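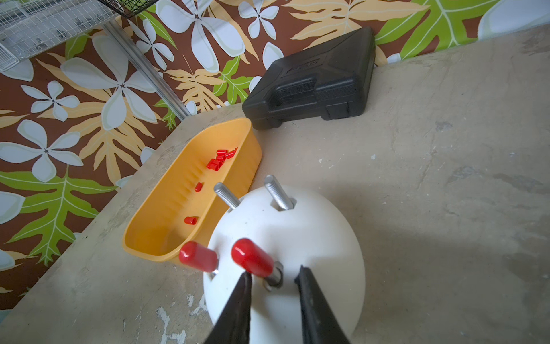

Children's menus and the missing portion figure

Most chain restaurants now print a calorie figure beside each adult dish. Far fewer do so for the children's page, and I think this is the wrong way round. An adult can judge a plate by eye. A parent ordering for a child of eight is working from a drawing of a bear and a price.

I compared the two menus at Brorkari, where I eat with my daughter most Tuesday lunchtimes. The adult grilled chicken plate is listed at 647 calories. The children's pasta has no figure. When I asked, the manager, Abdelilah Ouali, found it on a supplier sheet in the office: 700, before the garlic bread. He was helpful and a little surprised. The number existed, and it had simply never been passed to the person who designs the menu.
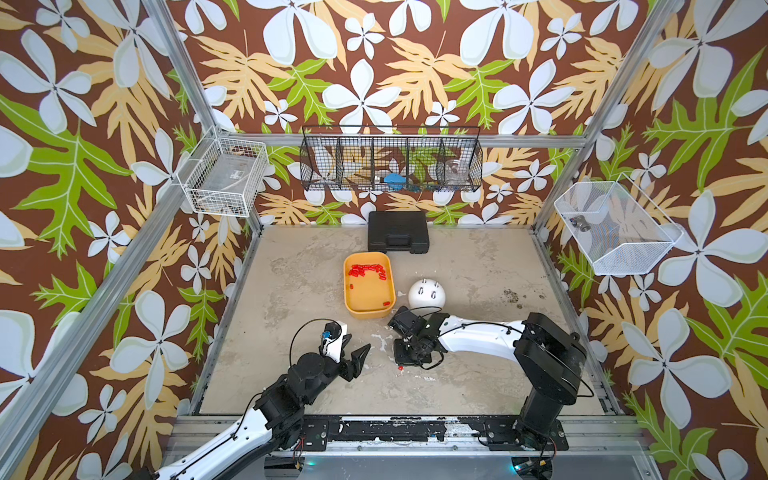
The usual objection is that figures on a children's menu will make children anxious about food. I take this seriously. Older children read menus closely, and some of them should not be handed a number with every meal. But the figure need not be printed beside the dish. It can sit on a separate card, kept at the till and given to any adult who asks for it.

The second objection is cost. Paewai, a smaller chain with 40 sites, put such a card in place in August using sheets it already held – one side of paper, no new testing. Portion weight is listed first, then calories, then salt. I would keep that order. Weight is the most useful of the three to a parent deciding whether two children can share, and it is the one most menus leave out altogether.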